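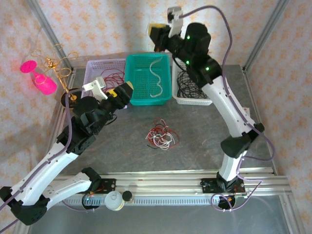
Orange flowers on the walls, one evening in July

Share (13) | Print | E-mail this entry

Up at six with the window open, far too excited to sleep, and did my form guide over two mugs of tea. I'd settled on Prikimari for the big handicap weeks ago (she loves quick ground!) and then Séverine Bailly rang and told me she was backing Stovari, drawn 13, at the sort of price you only get when everyone else has gone off a horse. I wavered all through breakfast. Stuck with the mare in the end – a fiver each way, my usual.

Three cable baskets in a row at the back of the table, one lavender, one teal. 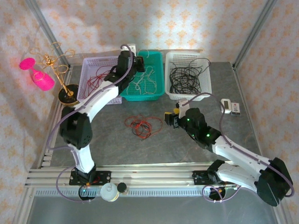

The race itself

Well! Sunotach went off like a scalded cat and had them all strung out by halfway, and I was shouting at the telly with my toast still in my hand. Prikimari crept up the rail, got stopped, got going again, and was beaten a neck by Stovari. A neck! Séverine sent me 13 horseshoes and not one word.

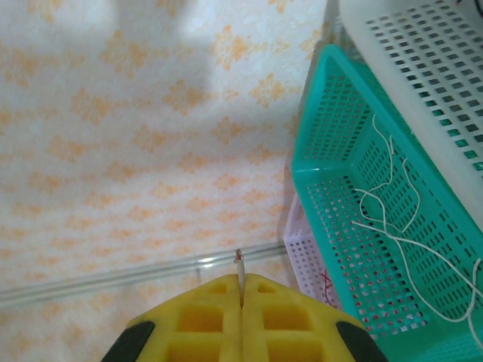
So I got my place money, and it'll pay for the bus to the evening meeting, where Sirkka Ahonen wants us by the paddock early to see Hyvönen, her old favourite, who's stepping up in trip. I'm not convinced he'll stay but I shan't tell her that.

Comments (70)
Contact | © Rail Side Diary | Back to top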